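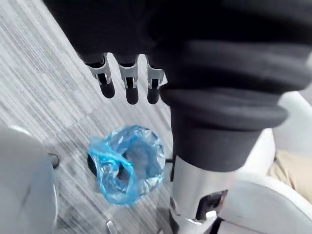

Pistetti open day, Riridham
March 2025

I went to the Pistetti open day with a measuring tape in my pocket and low hopes. We have an office floor to replace in April, the quotes are in, and every one of them is for carpet tile. I have lived with carpet tile for most of my working life and never met one I liked. The invitation promised "a new way of thinking about floors," so I wanted to see what the old way had done wrong.

The building is out past the Punivport road, behind a tire place. Parking was easy. Coffee was from a flask and fine.

They start you off in the showroom, on the gray. Almost everything at Pistetti is gray. The line they are pushing this year is called Son, and it has a fine streak running through it, light gray and medium gray by turns, so that from standing height it reads as one color and from your knees it reads as stripes. I got down on my knees. I was the only one in our group who did, and I would recommend it, as you learn more down there than you do from the sample book. The seams are good. I ran a thumbnail along several and had to hunt for one of them. I also found a corner by the door that had started to lift, and the woman leading the tour pressed it down with her shoe and kept talking. When she moved on it came up again.

Their big claim is that the streak hides dirt. I asked what kind of dirt. Gray dirt, it seems. I asked about coffee, mud and printer toner and was told the tile "performs well," and when I asked what that meant I was given a leaflet. The leaflet says it performs well.

From there it was through to the cutting hall, the best part of the visit. Backed carpet comes in on wide rolls, goes under a press and leaves as squares. The press is loud and they hand out foam earplugs, which half the group put in too late. A pallet holds 1000 tiles, and we watched one get wrapped. What I liked was the reject bin. They let you look in it, and the tiles in there had faults I could see for myself: a backing that stopped short of the edge, a streak that wandered. A plant that throws those out is at least looking. How often it looks I could not find out. The answer I got was "regularly."

Then the wear room. A drum with feet in it, more or less, goes round and round over a test piece. They had two pieces on the table, one fresh and one after 2000 turns, and asked us to say which was which. Most people got it right straight away. I don't think that was the result they were after. The worn one had gone a bit flat and shiny along the light streaks. It still looked decent, better than our present floor, but "you won't see the difference" was printed on a card right next to it.

Prices were hard to get. There is one price if you take 100 tiles and a better one if you take 140, and our job falls between the two, as jobs do. Glue is extra. Taking up the old floor is extra, and they don't do it themselves. Somebody asked whether a tile bought in a few years would match one bought now, and we heard a long reply about batches. My reading of it is no. Buy your spares with the order and keep them in a closet, out of the sun.

A word on laying direction, as I had not given it any thought before. With a streaked tile you can run all the streaks one way or turn every other tile to make a checkerboard. The installers push the second because it forgives mistakes. I looked at both in the showroom and much prefer the first - it is calmer, and chairs look less lost on it. It does mean someone has to check the arrow on the back of every tile, and I will be standing over them when they do.

I came away with four samples and the leaflet. The samples are on our office floor now, taped down by the copier where everyone walks. If they look all right at the end of the month I will ask for a proper quote with the glue in it.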